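Print this article | E-mail this article

5. Containers at the returns desk

The earlier sections dealt with how borrowed items travel between the Bendar, Gitari and Chambi branches of the Grotatville library system. This section deals with a smaller step in the same chain: the time an item spends at the returns desk before it is checked in and sent either to the shelf or to the van. In the first round of interviews, desk staff named this step as the place where items most often went missing for a day or more. Most of those items were still in the building. They had been put down in a pile and the pile had been moved.

5.1 Practice before the change

Before the study period each branch had its own habits. Bendar used a wheeled cart parked behind the desk, with the top shelf for local items and the bottom shelf for everything else. Chambi stacked returns on the desk itself and cleared the stack when it became too tall to see over. Gitari, the smallest branch, had a slot in the wall that dropped items into a closed cabinet, and the cabinet was emptied when the branch opened and again before it closed.

None of these arrangements was written down. New staff learned them by watching, and part-time staff who worked at more than one branch described having to "switch heads" when they moved. One clerk at Chambi said she had once carried a stack of returns straight to the shelves in the belief that they had been checked in, as they would have been at Bendar by that point in the day. The borrowers then received overdue notices for books that were sitting in the right place.

Picture books and audiobooks caused more trouble than other material. Picture books are thin and slide between larger volumes. Audiobook cases were often returned with a disc missing, and staff set them aside to telephone the borrower. The place where they were set aside differed from one clerk to the next, and at Bendar it included a desk drawer that was locked at night.

5.2 The change

In June the branches agreed to use open rectangular bins at the desk in place of the cart, the stack and the cabinet. An open bin on a table or counter was preferred to a lidded one for a simple reason given by the desk staff: a closed lid becomes a shelf. Within a short time something is resting on it, and the items inside are forgotten. The general type is shown in Figure 2.

Each desk was given two bins. One was for items that had come in and not yet been scanned, and the other was for scanned items waiting to leave the desk. Problem items, including incomplete audiobooks, stayed in the first bin with a paper slip until the problem was settled. The rule was that nothing could be put down anywhere else. Staff at Gitari kept the wall slot for use outside opening hours, and emptied it directly into the first bin each morning.

We had expected to need labels. Bheki Zwane, who coordinated the desk schedules during the study, suggested relying on position instead, with the unscanned bin always on the side nearer the public. This worked at Bendar and Gitari. At Chambi the public can reach the desk from both sides, and the staff there taped a handwritten card to each bin after a few days.

5.3 Recording

Desk staff kept a paper log at each branch. For every returned item that passed through the bins during a logging shift, they noted the time it was handed in, the time it was scanned and whether it was bound for the local shelf or another branch. Logging shifts were chosen to include a busy afternoon and a quiet morning at each site. Wednesday, when the schools send classes to Bendar and Chambi, was always logged. In all, 962 items were recorded.

The log has some weak points. Times were read from the wall clock and were often rounded. When a family returned a large bag of books together, the clerk usually entered one time for the whole bag. Items from the wall slot at Gitari have no hand-in time at all, and they are left out of any comparison that depends on one. We also have no matching log from the period before the change, so the comparison with earlier practice rests on interviews and on the number of complaints about wrong overdue notices that staff could remember. We treat both with caution.

5.4 What staff reported

Clerks at all of the branches said that the bins made it easier to hand over at the end of a shift. The person coming on could look into the first bin and know what was left to do. Before, a handover at Chambi had meant asking about each stack in turn, and the answer was sometimes wrong.

Opinion was less even on the question of lifting. A bin filled with hardcover books is heavy, and the clerks at Bendar, who had been used to the cart, disliked carrying it to the van door. They went back to the cart for that part of the trip and set the bin on its top shelf. We do not regard this as a departure from the rule, as the items stayed in the bin throughout.

There was also a difference in how full the bins were allowed to get. Gitari staff emptied theirs often because the desk is short and the bins took up space needed for signing up new borrowers. Chambi staff let them fill. Late entries in the Chambi log, where the gap between hand-in and scanning is longest, mostly come from shifts in which one clerk was covering both the desk and the children's room, and we think staffing explains them better than the bins do.

A few borrowers began placing their returns straight into the first bin without speaking to anyone. Staff were divided on this. Some welcomed it as a saving of time. Others pointed out that the conversation at the desk is when borrowers mention a torn page or a missing disc, and that the damage is now found later, when it is harder to say which borrower should be asked. The branches had not settled on a common rule when logging ended, and the matter is taken up again in the section on borrower contact.

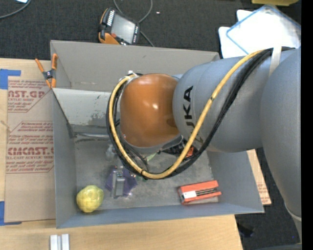 Figure 2. Open gray rectangular bin on a wooden tabletop.

Print this article | E-mail this article

Contact the editors | Copyright the authors. All rights reserved. | Back to top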